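4.2 Seating capacity and trading hours after the return to indoor service

The licence records described in Section 3 were matched to the survey returns by premises address. Of the 711 food premises on the municipal register, those holding only a mobile or market permit were set aside, as were premises that changed hands during the study period. The remaining premises were grouped by floor area and by whether they had held a footpath dining permit before the first capacity order. Register entries were extracted on 3/28/25 and were not updated after that point.

Changes in seating were measured against the figure given on the last pre-order licence. Where an operator reported a different number in the survey, the licence figure was kept and the difference entered as a separate variable. This occurred in 23 cases, mostly in premises with a shared courtyard, where the boundary between indoor and outdoor seating is not defined consistently in the licence wording.

Operators in the Hotetano and Geneso precincts reported the largest reductions in weekday trading hours. In both precincts the reduction was concentrated in the late afternoon, between lunch and dinner service, and persisted after the density limit was lifted. Evening hours recovered sooner. The Ansari precinct, which has a higher share of takeaway premises, showed little change in either period.

Respondents were also asked whether dine-in crockery had been replaced by disposable containers, and whether the change was kept. Reusable tableware was coded as a single category covering plates, bowls and cups (Figure 3).

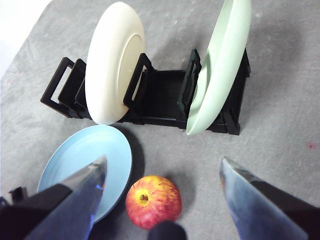 Department of Hospitality and Urban Economics, Oltier Campus
Figure 3. Plates standing in a black plastic dish rack. Category: reusable tableware.

A return to reusable tableware was associated with longer dine-in hours, but the direction of the effect cannot be established from a single survey wave. Labour is a likely confounder. Premises that had lost kitchen hands reported keeping disposables longer, whatever their seating capacity, and 19 of them gave the cost of washing up as the main reason.

Two limitations apply to these results. First, trading hours were self-reported and refer to a typical week in November, when outdoor seating is in heavier use than in winter. Second, premises that closed permanently before the survey are absent from the sample, so the reductions given here probably understate the change across each precinct. Section 4.3 repeats the analysis using closure dates taken from the register.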